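Section 4. Sharing the cable bench with the arms

Welcome to the Preron bench! We know some of you have finished cables by hand for years, and you are still the ones who decide what a good one looks like — the arms just take over the holding.

1. Lay the cable flat between the two grippers, plug end toward the middle, and step back behind the line.

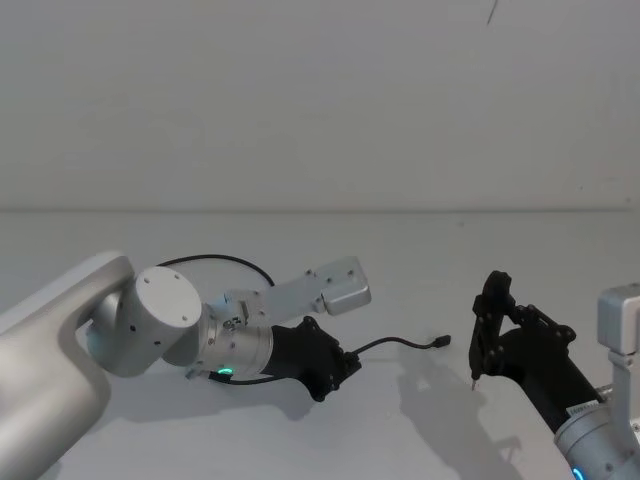

Stuston, 28th November

Note: since October each shift runs two benches per person, so please take your 60-second check at each one and don't feel rushed.

2. Press Hold. The gripper keeps the cable upright while the metal tip of the tool is brought to the fitting at its end. Look for a small gap between them.
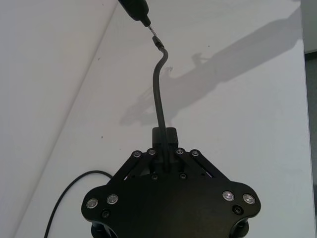 3. If the gap looks wrong to you, press Pause and call the Corrigan desk on extension 219.

Caution: keep sleeves and fingers away until the arms have stopped.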